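Brema round two: a proper wet one, and a podium to go with it

What a weekend! If you only caught the results on the timing page you missed most of the fun, so grab a coffee and we'll fill in the gaps.

The Brema round is always the one our crew looks forward to (the paddock is tiny, the pies are enormous), and this year it gave us everything. Qualifying on Saturday was dry for all of six minutes. Kukance Racing sent both cars out on slicks the second the lights went green, got one clean lap each, and were back under the awning before the first drops hit the pit wall. Everyone else was still warming tires. That put the number 111 car on the front row for the first time since we moved up to the GT class, and you could hear the cheer from the far end of the pit lane!

Race one was a bit of a slog. We lost the lead into Turn 4, got it back under braking two laps later, then spent the whole second stint staring at the back of the Gendasov entry, which was just plain quicker out of the slow corners. Second place, good points, no complaints from us. The sister car had a spin at the hairpin on the opening lap and fought its way back to finish ninth, passing cars pretty much every time it came by. Go and find the replay of that drive if you can.
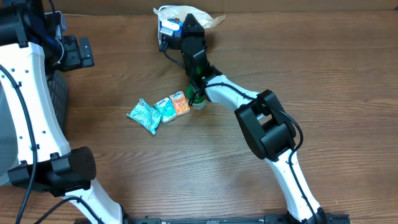

Two white arms, one at each side of the wooden tabletop.

Race two started behind the safety car, and for a while we thought it might finish there too. When it did go green, the Shokri team gambled on an early stop and it paid off big time for them. Full credit, it was a great call. We stayed out too long, dropped to sixth, and then clawed back to fourth as the track dried and the tire choice finally came our way. One more lap and we'd have been having a go at third, but that's racing.

So where does that leave us? We sit second in the teams' table with four rounds to go, and the gap is small enough to wipe out in one good weekend. Both cars came home with only scuffed bumpers and one bent splitter.

Thanks as well to the 2429 of you who came through the gates on Sunday in that weather. The kids' pit walk was packed, and we ran out of hero cards before lunch (more are being printed!).

Club members can pick up paddock passes for the next round from Fri 15 March. Bring boots.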